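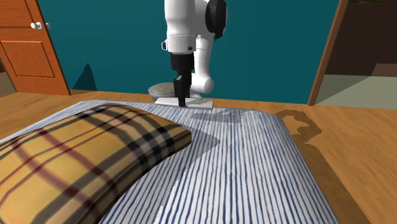
How Historians Learn About a Disaster

Information for readers aged 8 to 11

Sometimes a very sad event happens in a town, such as a flood, a fire or an accident. Many years later, people still want to know what took place. Historians are the people who try to find out.

The flood at Traltholm is one event they have studied. One night in June, the river Stenik rose over its banks and water ran into the streets. The town had 1000 homes, and 519 of them were damaged. Families had to leave in the dark and stay in the school on the hill.

What is a witness?

A witness is a person who was there when something happened. A witness may have seen it, heard it or helped afterward. When witnesses tell their story, it is called an account. Some accounts are written down. Others are spoken and recorded, and these are known as oral history.
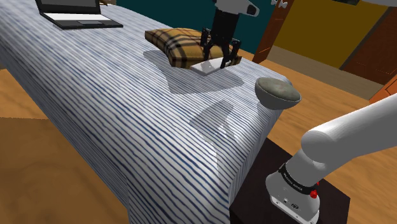
Faraji Ndung'u was nine years old on the night of the flood. As an adult, he gave his account to the Uvik Archive. "I remember the church bell," he said. "My mother told me to put on my boots and hold my sister's hand. I did not let go until we reached the school."

Why do accounts differ?

Two honest people can remember the same event in different ways. One witness in Traltholm said the bell rang at midnight. Another was sure it was later. People who are frightened often notice one thing very clearly and miss others. Memories can also change as the years pass.

For this reason, historians compare many accounts. They also look at other sources - maps, letters, newspapers and official records. A source made at the time of the event, or by someone who was there, is called a primary source. 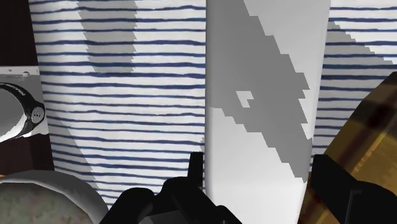
The Uvik Archive keeps its recordings in a quiet room where visitors may listen to them. Children under the age of 11 should come with an adult. Some recordings are sad, and it is fine to stop listening at any time.

Words to know

Archive: a place where records are kept safe.
Account: a person's story of what happened.
Oral history: spoken memories that have been recorded.

Something to try

Ask an older relative or neighbor about a day they remember well. Ask permission before you write anything down. Let the person finish speaking before you ask your next question, and read your notes back to them when you are done.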